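Kustholm opens its gear bench to the public this November

Kustholm, the community workshop in Fisau, is opening a gear bench where anyone can come in and put a small gearbox together by hand. We have wanted to do this for ages and we are so pleased to see it happen!

The sessions were worked out with the Siriwan repair club. Visitors start with loose gears, learn how the teeth mesh, and build up to a full planetary set (the sort found inside plenty of cordless drills). There are 28 places at each session and all the parts are provided.

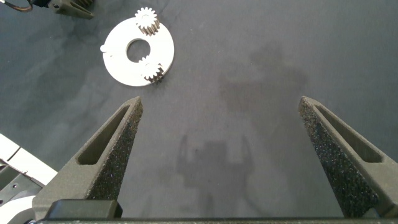 A white ring-shaped part with two small gears mounted on it, on the grey worktop.

Our trial evenings drew 143 people, from school pupils to retired fitters, and lots of them stayed well past closing to have another go. Places are free, doors open at 6pm, and under-12s are welcome with an adult. Booking is at the Kustholm front desk.

Comments (3)

gearhead_fisau
Went to a trial evening and loved it. Will there be a daytime one?

Marrow
Is there parking, or is it best to walk over from Zadavden?

tinpot
Booked for me and my daughter, can't wait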